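# Unit 4: Wear, Corrosion and the Care of Metal Surfaces

Marbridge College, Materials and Maintenance. Module leader: Elibariki Mwakyusa
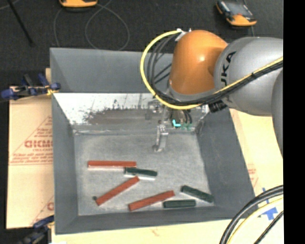 *Figure 1. Scratches and streaks on the floor of a grey bin, with a ragged-edged worn patch on the reflective back wall.*

## 4.1 Terms

**Abrasion** is the removal of material by a harder body or by hard particles moving across a surface. Students should distinguish between two-body abrasion, in which the harder body is fixed, and three-body abrasion, in which loose grit is trapped between two faces.

**Adhesive wear** takes place when high points on two surfaces join under load and are then torn apart. It is most severe between similar metals without lubrication.

**Corrosion** is chemical or electrochemical attack. Where it acts together with abrasion, the loss is usually greater than the sum of the two taken separately.

## 4.2 Estimating loss

The volume of material removed is taken as proportional to load and sliding distance, and inversely proportional to hardness:

V = kFs / H

The coefficient k is found by test. For the coursework, use a load of 10 N and a sliding distance of 1000 m. Values of H are given in the Mernonstead tables (2004 edition), held at the library desk.

## 4.3 Reading and preparation

- Fallent and Mushi, chapters 2 and 3
- Laboratory sheet B, to be completed before the practical

Coursework is due at the end of April. Units must be shown at every stage of the working.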